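Search the forum Go

Grasp check fails on thin cloth
Meriem Kamel
Wrist view only, T-shirt on a patterned cover. My segmenter leaks into the pattern and the planner rejects the grasp.
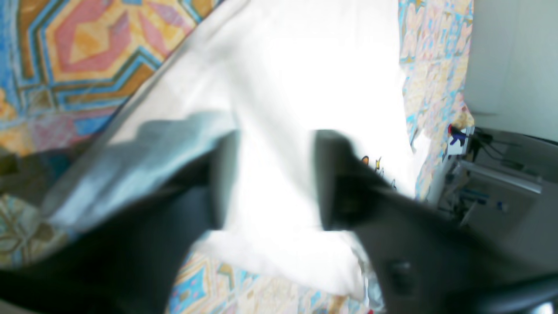
Threshold is 249 on white. Lowering it makes the leak worse.

Tarek Ragab
Drop the threshold. Mask the fingers first, then compare cloth motion with finger motion over 7 frames.
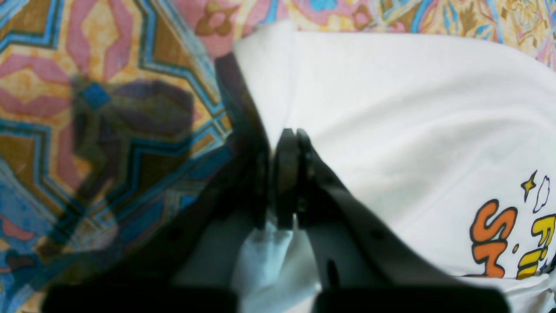
Gripper width alone won't separate one layer from none.

Hazem El Idrissi
Try locking exposure?

We use cookies. Accept
Contact | Back to top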